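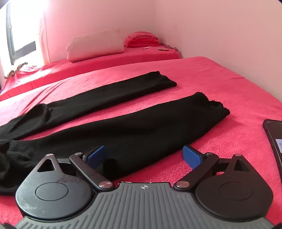 Halley log, trousers, evening

Back on the folding set after a break for cable repairs. Task today: the black ribbed knit trousers, flat on the red blanket, folded in half along the length and then in thirds. Hand-held gripper only. The remote arm stays off until Faden sends the new wrist bracket, which was due in January and is now on its second delay.

Finished 11 takes before supper and kept 8. Two of the rejected ones were my own fault: I walked the gripper in too fast and the tracking lost its place, so the path has a jump in it where my hand had none. The third I dropped because I used my free hand to pull a leg straight. Allby's rules are clear on that. If the robot will have one gripper, the person showing it gets one gripper. I knew the rule and did it anyway, out of habit.

Notes on the knit. It stretches. A cotton shirt goes where the fingers go and stops when they stop. This fabric keeps coming for a bit, then the far end follows, usually at an angle. If I pinch one layer at the cuff I get a long thin pull and the leg turns over on itself. Two layers is better. To get two layers I have to push the lower pad down into the blanket and slide it under, and the blanket is textured enough to catch the pad. Slow approach, low angle, close only when the cuff is well back between the pads. That worked on most of the takes I kept.

Black on red is easy to see, which is why I chose it. Black on black is not. Where the legs overlap I can't always find the edge in the playback, and if I can't find it I doubt the model will. The ribs help when the light comes across them. With the window off to the left the far side of the room goes white and the near fabric goes dark. I tried half the takes with the exposure locked and half without. Locked looks worse to me and is probably better for training, as the brightness at least doesn't drift in the middle of a fold. Will ask Gentile which they want before I do more.

The waist is the real trouble. It bunches. Start the takes with a neat waist and the robot learns about neat waists only, and no pair of trousers has ever landed on a bed that way. So I have been leaving it crumpled at the start and making the first move a grab at the waistband, lift, small shake, lay down. The shake is hard to repeat. Too little and the folds stay in. Too much and the legs swing round and I have to start by fixing what I just did. I left one of those in on purpose, including the fix. Recovery moves are worth having.

Hand is sore at the base of the thumb. The trigger spring is stiffer than it needs to be for cloth, and I squeeze harder than necessary when a grip looks doubtful. This shows in the data as full closure on nearly every take. For cloth it does no harm. For anything with a shape it would.

Total for the set is now 159 kept takes, all garments. Trousers are still the smallest group. Uploaded the new ones to Halley at about half speed -- the line was bad again -- and left it running while I wrote this.

Tomorrow: same trousers, legs pointing the other way, start from the cuff end. Clean the pads first. Check the charge on the handle before going upstairs, and bring the short cable.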